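Hollel Shared Workshop
Home / Projects / Machines / Membership / About us

About us

Hollel is a shared workshop with 28 members and one long-running robot build. We occupy the ground floor of a former print works on Starkau Lane. The front room has a lathe, a drill press and two soldering stations. The back room belongs to the arm.

The arm is called Dradov. It is a six-axis tabletop manipulator designed and built here, now in its third version. Reach is 200 mm short of what we first drew, which we accepted in exchange for smaller shoulder motors and a lighter base. Joint housings are printed in the workshop. The controller board was laid out by Alcides Giraldo and is on revision 13. Earlier revisions are in a drawer and may be taken for parts.

What we work on

The first version followed fixed positions typed in by hand. The second could be guided through a motion and play it back. The current one is meant to handle ordinary household objects on a table – picking them up, putting them down, and placing one inside another. Small hinged containers are the present subject. They are harder than blocks: the lid moves, the tray slides when pushed, and the object going in has a right and a wrong orientation.

Tasks are kept in a shared list maintained by Yaneth Huaranga. Each entry gives the objects, the starting layout and the condition for calling the task done. "Glasses into case, lid closed" is one entry. "Glasses into case, lid left open" is another, and is scored separately.

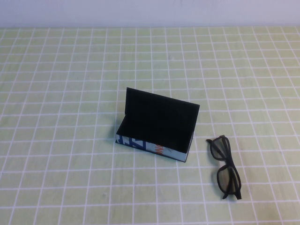 Starting layouts are changed between attempts. An object may be moved by a few grid squares or turned, and the new position goes in the log before the arm is powered. Attempts logged without a starting position are discarded. The log currently holds 162 usable attempts for the container tasks, with failures kept alongside successes and labeled by type: missed grasp, dropped object, lid contact, timeout.

Calibration is done at the start of every session and takes one person. The procedure is posted by the door. If the table has been bumped, it is done again.

Who runs it

Tomás Ó Dubhghaill handles mechanical work and orders stock. Alcides Giraldo handles electronics. Software is split between Yaneth Huaranga and Tavion Oyelaran; changes to the motion code need a review from whichever of them did not write it. Socorro Tamayo manages membership, inductions and the building.

Using the workshop

Members have access from 7 a.m. to 11 p.m. The back room requires a separate induction, given monthly, covering the emergency stop, the power sequence and the log format. Two people must be present when the arm is moving – one at the keyboard, one at the stop.

Design files for the second version are available to members on the shared drive. Files for the current version will be added when the wrist drawings are finished, planned for October. Inquiries about membership go to Socorro at the front desk.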